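The arm hit the bowl: your questions about the Riltbridge belt slip

I'm Thenmozhi, I look after the small tabletop arm at Riltbridge, and ever since I posted my short note in March I've been getting the same handful of questions. So I've put them all in one place. If yours isn't covered, leave it at the bottom and I'll add it when I get a minute.

So what happened?

The belt on the shoulder joint jumped a few teeth in the middle of a run. The motor thought the arm was in one place and the arm was in another, lower place. On the next move it came down on the rim of a bowl and kept pushing until the current limit kicked in. The bowl cracked, the fingertip bent, and I said a word I won't put on this page.

Was anybody hurt?

No! Blair Gourlay was at the bench but he was typing, with both hands on his keyboard. We still treated it as a safety problem, because ten seconds earlier he'd been reaching in to straighten the bowl.

Wait, he was reaching in while it was powered?

Yep. It was paused, and we'd all gotten used to thinking of paused as off. Paused means the motors are holding. If a belt lets go while they're holding, the arm drops, and whatever is under it gets the weight. We now cut motor power before hands go in, every single time, and I've been pretty annoying about it.

How long had the belt been on?

1306 cycles by the log. I'd guess the tension was off long before that. I set it by feel when I put the arm together and then never checked it again (my fault, and I wrote that in the report too).

Didn't the software catch it?

It couldn't, not the way ours is built. The encoder sits on the motor side of the belt, so when the belt skips the encoder is perfectly happy. The only thing that noticed was the current limit, and I had that set way too high. Lorna Kinnear went through the log with me afterward and found 18 small current bumps in the hour before the slip. They were all under the limit, so they got logged and nothing else happened.

Is it the belt's fault? Should I stop buying from Mikano?

Please don't go after Mikano over this. The belt was fine when it came and it was the right size. I ran it loose, and a loose belt under a sudden load will skip no matter who sold it to you.

What did you change?

New belt, tensioned with a gauge this time. Current limit brought way down, so a light touch on the table stops the arm. There's a homing check at the start of every run now too: the arm goes to its hard stop, and if the number comes back wrong it refuses to start. And I added a floor in the software, a height the fingers can't be told to go below. (Yes, I know, a floor wouldn't have helped with a skipped belt. It helps with my typos.)

How do I check my own belt?

Power off first. Support the arm with one hand so it doesn't fall on you, then press the belt in the middle of its longest free stretch. If it flops, it's too loose. If it hums like a guitar string, it's too tight and you'll be hard on the bearings. Look for black dust near the pulley while you're in there, and see if the teeth have gone shiny or rounded. Mine had both. I check every 131 cycles now, a number Torquil Dunbar picked and won't explain to me.

Can I see where the belt runs?
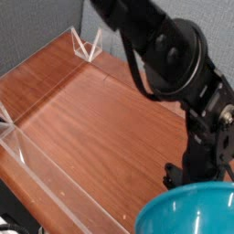

People with enclosed arms always ask me this one, so the answer is that the shoulder drive on ours is completely out in the open. You get to look at it any time you like, which makes it even more embarrassing that I didn't. The black belt comes down from the upper part of the arm and goes around the big round pulley on the side, and the gripper is way down at the other end, with its finger over the rim of the teal bowl. Think about how far it is from one to the other. A tiny slip at the pulley turns into a big miss at the fingertip, and a bowl rim doesn't give you much room for that.

Do the clear rails protect people?

No, and please don't copy them thinking they do. They mark out the work area on the tabletop for us, and a hand goes over them with no trouble at all. If you need a guard, get a real guard.

Would a brake have stopped it?

Depends where you put it. On the motor side, no, for the same reason the encoder didn't help. On the joint side it probably would have, and Jeanie Pollock is pricing one out. I'll update this answer when she's done.

Can I get your homing check?

Sure, it's in the Irkia folder with the rest of our scripts. Change the hard stop value to your own before you run it. Mine will be wrong for your arm.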